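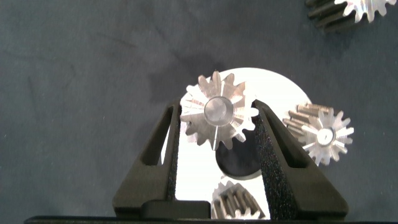 Notes for week two: spur gears

Okay, gears! I like to start with the plain spur gear because you can work out so much of it on paper, and because the Śliwiński catalog (there's a copy on the shelf by the door, please put it back) lists them by the page.

First, the words. The bore is the hole the shaft goes through, and the hub is the thicker collar around it. The flank is the working side of a tooth, where the contact happens. Stand a metal gear in good light and the flanks show up bright, so that's where I'd look first for wear.

Now the ratio. Count the teeth on the driven gear, divide by the teeth on the driver. Say the driver has 20 and the driven gear has 94: that's 4.7 to 1. Run the driver at 2000 rpm and you get about 426 at the other end, with more torque (minus whatever friction eats).

Czesław Sowa's old handout uses module, and the problem set does too. Pitch diameter is module times teeth, in millimeters. Two gears with different modules won't mesh properly, however nicely they seem to line up on the bench!

For next time: problems on the Bekby sheet, odd numbers only, and bring a caliper.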